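Reading time: 4 minutes

Small parts, big drawers: a morning with Audrey-Anne Sandhu

I had been warned that Audrey-Anne Sandhu would start talking before I got my coat off, and she did. She sorts and resells leftover plumbing parts under the name Salell, out of a long narrow room behind a bike shop, and by the time I found a stool she was already telling me about the difference between a coupling and a bushing (I nodded a lot). 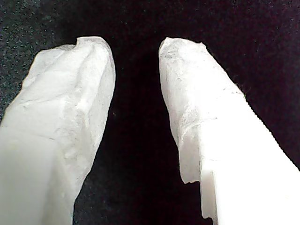
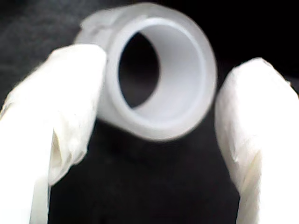 Audrey-Anne got into fittings by accident. Her uncle left her a garage full of them, with nothing labeled, and she figured she would sell the lot in one go. "I put up an ad for the whole pile and I got one call, from a man who wanted the shelves," she told me. So she started going through it a handful at a time, and found she kind of loved it. Her favorites are the short pale ones with a frosted look and a thick rounded rim, where there's a little step just inside the opening. "Look into it," she said, and made me do it twice. "See that lip? People buy by the outside because that's the part they can see on the shelf. Then they get home and the pipe won't go in. I want to know what's going on inside."

She now keeps 3,000 fittings in stock, give or take whatever went out in the morning mail, in 60 drawers from an old hardware store called Pritness. The drawers still have their brass label holders. The labels are new, all in her handwriting, and some of them are more like notes to herself. One says ELBOWS, THE GOOD ONES. Another says ASK LUDGER.

Ludger is Ludger Hamann, a retired pipefitter who comes by most afternoons, drinks her coffee and identifies the mysteries. He turned up while I was there, around four, and went straight to a yogurt tub of parts that had been waiting for him. I asked how he can tell what a thing is with no markings on it. "Thumb," he said. I waited for more. "You put your thumb in. If it stops, there's a shoulder. If it doesn't stop, it goes right through and somebody can slide it down a pipe for a repair." That was the longest speech I got out of him all day!

I wanted to know how a drawer actually gets sorted, so Audrey-Anne let me do one. First everything gets tipped onto a towel, so nothing rolls. Then you split by material, then by shape, and only then do you reach for the calipers. I went for the calipers right away and got told off. "You'll measure the same piece five times if you do it that way," she said. "I know, I did it for a whole winter." The white plastics were the worst for me. Two pieces can look like twins until you turn them to the light and one is milky and lets a bit of it through while the other is solid like a dinner plate. She keeps those apart even when the sizes match. Customers patching an older run like to get the same look, she says, and it saves a round of emails.

The emails are a whole other story. Her customers are mostly homeowners with a drip and a blurry phone picture. Mélanie Melnyk, who packs the orders in the mornings, has a stock reply asking for one picture straight into the opening and one from the side, with a ruler next to it. "They send the side one," Mélanie said. "They always send the side one." She packs the small stuff in paper envelopes with a fold of tissue and writes the size on the outside, which I thought was a nice touch, having a kitchen drawer full of parts I couldn't name if you paid me.

Last September they bought out a closing shop and 2,000 more pieces arrived in feed sacks. They are still working through those. Audrey-Anne pulled one out at random while we talked, a brown threaded thing neither of us recognized, and her whole face lit up. It went into the yogurt tub for Ludger.

I asked if she ever gets tired of it. She thought about that while matching caps. "I get tired of garden hose," she said. "Garden hose is its own country. I have 6 drawers of garden hose and I don't open them unless somebody asks very politely."

I left with a bag of washers and a coupling for my laundry sink. She had me put my thumb in it before she'd take my money.

We use cookies to remember your preferences. Accept | Manage settings

Contact | © Zundero | Back to top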